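Arm drifting off after a cold start, anyone else?

Small Machines & Automation board > Setup and repair

peg_and_dowel
Posted 18 June 2020

Hello all, long time reader, hardly ever post. I look after one little arm on a blue hole-grid table and it's driving me round the bend. First thing in the morning it's out by a whisker at the far end of the maple board, and by lunch it's fine again. I've re-taught the points twice now. Same thing both times!

Controller is the Jokix one, program 1092 if that means anything to anybody. Tool is just a plain rod with a rounded tip, nothing clever on the end of it. Where would you start?

gasser_v
Warm-up. Every arm I've had does this to some degree. Run it empty for a good while before you teach anything, and then teach it in the same state you're going to use it in. If you taught your points in the afternoon then of course the morning looks wrong.

Verena

oilcan_ollie
I'd look at the board before the arm tbh. Maple moves. Ours went banana shaped over one winter and I spent a week blaming the gearbox, ha.

peg_and_dowel
Ooh, hadn't thought of the board. It's held down at the front corners and I did nip those up in February when I cleaned the table. Could I have overdone it?

gasser_v
A board that size won't move enough between breakfast and lunch to matter. Sorry Ollie, but that's a seasons thing, and this is a "by lunch it's fine" thing. It's heat in the joints.

oilcan_ollie
Depends on the room! If the heating comes on at eight and there's a radiator next to it I wouldn't rule anything out. Costs nothing to lay a straight edge across it.

hrefna_th
Can I butt in with a third one — check the tool mount. I had a rod that sat in its collar with a tiny bit of slop, and it would settle one way overnight and another way once it had been waved about for a bit. Looked exactly like a warm-up problem and I believed it was one for ages. Get hold of the rod near the tip (power off please) and see if you can feel it tick.

peg_and_dowel
Right, did all three this afternoon.

Straight edge: board is flat as far as I can see, no light under it anywhere.

Warm-up: will have to wait till tomorrow morning, obviously.

Rod: it ticks!! Only just, but I can feel it. Hrefna you might be a genius. There's one grub screw and it wasn't loose exactly, but it took a good quarter turn more than I expected.

hrefna_th
Ha, lovely. Take it right out and have a look at the end of it before you celebrate though. Mine had chewed itself a little crater in the rod, so each time I did it up it went back in the same wonky spot. I turned the rod round a bit so the screw had fresh metal to bite on and that was that.

gasser_v
Fine, I'll give you the tick. I'd still warm it up. And whatever you do, redo the tool offset after you've turned the rod, or you'll be back here on Monday asking why everything's out by the same amount.

peg_and_dowel
OK, crater found, rod turned, screw done up with a dab of the weak threadlock. Offset redone with the pointy-thing-on-the-plate method, four goes, and they all agree with each other much better than before.

Then I put my coloured blocks out on the board in a long slanting line, blue cube at the back by the arm and the yellow hexagon nearest me, and ran it at 800 on the speed setting. I know the blocks look like something out of a nursery but I like them, I can tell at a glance which point it's meant to be over.

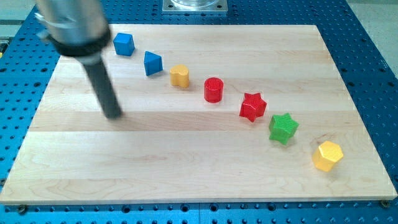

I did try it at 1426 as well, which is what the last person had it set to, and I didn't care for it at all. The whole thing sounds cross. I've put it back to 800 and I'm leaving it there unless somebody gives me a good reason.

oilcan_ollie
Leave it there. What's the hurry?

gasser_v
I disagree a bit, if it's only happy slow then you're hiding something. Try it halfway and listen at the shoulder. A belt that wants tensioning will grumble when it changes direction.

hrefna_th
Or it's just the ramp. If it's the Jokix, the acceleration doesn't come down with the speed unless you tick the box for it. Page 941 of that ridiculous manual, if you've got the big PDF.

peg_and_dowel
Found the page, found the box, not ticked. Will try it in the morning after a proper warm-up (yes Verena) and I'll write down where the tip ends up cold and then again at lunch. Does anyone know if the Gellus grub screws fit that collar? Mine's looking a bit sorry for itself and I'd like a spare in the drawer.

oilcan_ollie
They do, but get the flat-ended ones. The cup points are what makes the craters.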